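About Us 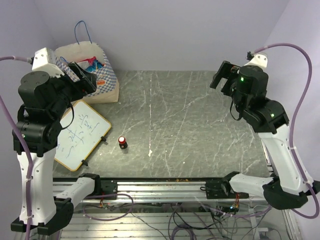 Our two-arm bench, with a whiteboard and a checkered shopping bag on the table.

Hi, and welcome to Zandeo! We're a small robotics lab, and we spend our days teaching pairs of arms to do ordinary tabletop chores (packing a bag, wiping a board, putting the cap back on something). I started the lab because I was tired of demos that fell apart the second you slid an object over a couple of inches.

Our main project is called Brarkuner. It's a training method, and the idea is pretty simple. A person steers both arms through a chore, we record it, and the model learns from those recordings. Then comes the part I love: we let the arms try it alone, and whenever they get stuck a person takes over for just a few seconds. Those little rescues go back into training with extra weight. We call them nudges, and they're worth a lot more to us than another perfect run!

How well does it work? On our bag-packing task we began with about 800 recorded runs, and plain copying got us to 26 percent on bags the model hadn't seen before. After 30 hours of nudging we were at 89 percent. I made the team run the whole test again before I'd believe it. Soft handles still give us trouble, and so does anything shiny, so there's plenty left to do.

We also keep up Nituren, the software we use for sorting and replaying recordings. It's a bit rough around the edges, but other labs seem to like it, and we're planning a cleaner release in June.

If you're a student, or you've got a two-arm setup of your own and want to compare notes, please write to us. We love visitors, and we're happy to let you drive the arms for a while.

Page updated 16 Mar 2023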